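Wavcombe Robotics Club: workshop tips, cupboard and filing task

Notes for teams entering the Datville schools round with the Dalla arm kit. They assume the kit is assembled and the joints have been zeroed.

Doors first. Open the cabinet door fully before you teach any reach. A half-open door drifts on its hinges when a wrist brushes it, and every saved position inside is then wrong. If your door will not stay put, tighten the hinge screws before you touch the code.

Lay binders flat with the clasp facing the same way each time. Flat binders are harder to pinch than upright ones. Let the cover overhang the shelf by 6 mm and close the fingers on that edge.

Limit approach speed to 62 mm per second inside the cabinet. Outside it, 300 is fine.

Cables. Route them behind the base and tape them at every carpet tile join. Leave one loose loop at the connector so that a tug does not reach the plug.

Finger tips. Wipe with a dry cloth between runs. Do not use furniture polish anywhere near the shelves.

Error 3303 on the Darko controller means the two arms have been given overlapping work areas. Redraw the boundary down the middle of the shelf and restart. Clearing the code without redrawing will bring it back on the next run.

Log books go in before the December heat. Write down failed grasps as well as good ones, with the shelf level.

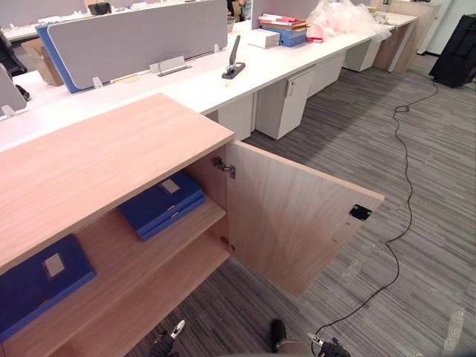 Which shelf should a new team teach first?

The upper one. The wrist stays clear of the floor and there is more room to back out after a missed grasp. Move to the lower shelf once the upper one repeats cleanly.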